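Finding Eggs in the Yard: What We Learned About Long-Range Search and Short-Range Grasping
Student project report, simulation track
Funmilayo Onyeka and Ese Idahosa

Our project started with a simple wish. We wanted a two-handed robot to go out into a simulated back yard, look for Easter eggs, and put them in a basket, all from what its own head camera could see. Our advisor, Montserrat Escobar, warned us kindly that the yard would be harder than the eggs, and she was right more often than we liked to admit.

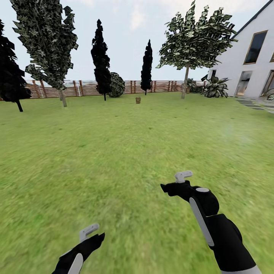
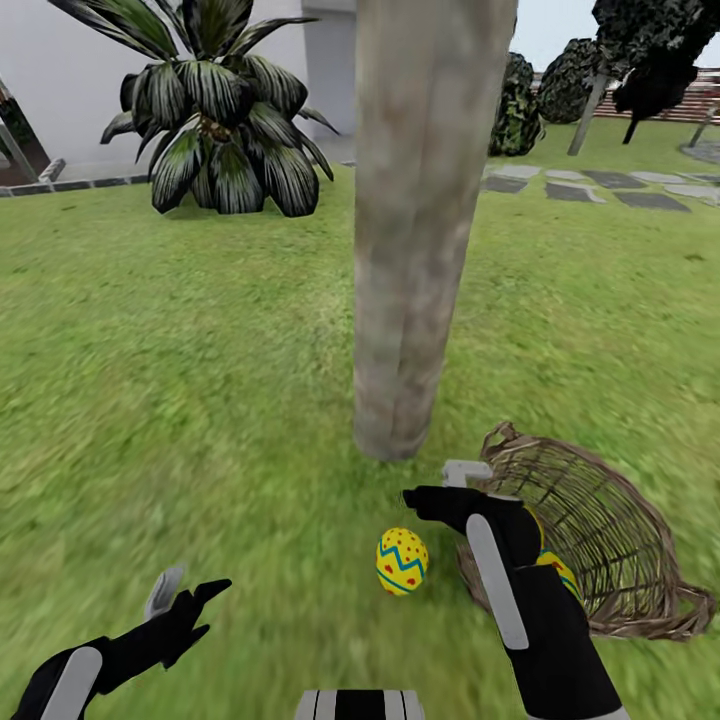
Views from the simulated yard: the open lawn with the fence and house, and the ground by a tree trunk with an egg and the basket.

Page last changed: Saturday, February 8, 2020

Why a yard?

Most of the class projects we looked at before starting took place on a table. A table is a friendly place, with an edge, a flat top and everything within reach. A lawn has none of that. The same green goes on and on, things get very small very quickly as you back away from them, and the robot has to do a good deal of walking before its hands are any use at all. We liked that. We also just liked the yard, with its stepping stones and its big striped plants by the house, and if you are going to stare at something for a whole January it may as well be pleasant.

How we set it up

We split the task in two and called the halves "search" and "gather." The search half, which we named Indance, takes the camera view and picks a spot on the lawn worth walking to. The gather half, named Kitdale, takes over once that spot is close, and it controls both arms. Both were trained from demonstrations that we drove ourselves, wearing a headset and holding a controller in each hand. We recorded 1,661 demonstrations between the two of us (Ese has the steadier hands, so the nicer ones are hers), and each policy was then trained for 4,000 steps on the shared lab machine.

For testing we ran 60 trials with the eggs and the basket moved to new places each time. A trial counted as a success only if every egg ended up in the basket before the clock ran out.

What happened

The full system finished 3 of the 60 trials. We won't pretend that was the number we were hoping for! But we kept the log of every single failure, and going back through those logs turned out to be the most useful part of the semester for both of us.

The biggest group of failures came from the search half. In the wide view of the yard, the only small loose thing on the grass is a little brown shape far out toward the fence, and it takes up hardly any of the image. We were shrinking the camera image before giving it to the policy, to save memory, and a shape like that nearly melted into the lawn when we did. The robot would set off bravely toward the round shrub instead, or the doors of the house. When we let Indance see a full-size crop from the middle of the view, it headed the right way much more often, although we made that change too late to run the whole set of trials again.

The second group came from the robot's own hands getting in the way. In the close view by the trunk, one yellow egg is out in plain sight on the grass, while a second one at the mouth of the tipped basket is almost entirely behind the right hand, with only slivers showing. Kitdale has no memory of earlier moments, so an egg behind the fingers was, as far as it could tell, no egg at all. In our demonstrations we had dealt with this without thinking, because a person remembers where they saw something a second ago. The policy only ever got the present picture, poor thing.

The third group was the basket itself. It tips over easily in the simulator, and once it is on its side the handle and the opening are in places our demonstrations mostly didn't cover. We had set the basket back up and started over whenever we knocked it down, which felt tidy at the time and left the policy with very little to copy.

What we would do next

We would give the gather half a short memory, even just a few past images, and we would record a fresh batch of demonstrations in which the basket starts out on its side. Adesuwa Ajayi's group has a hand-off rule that can switch back to searching if an egg is lost, and she has offered to share it with us. We would also like to try a second yard, to see how much of what Indance learned was about eggs and how much was about this one fence.

Thanks

Thank you to Montserrat for reading three drafts, to Morenike Oyelaran for fixing our headset drivers twice, and to everyone who waited for the lab machine while our training was running. Our logs and settings are in the course folder under Kitdale, and we're happy to walk the next group through them.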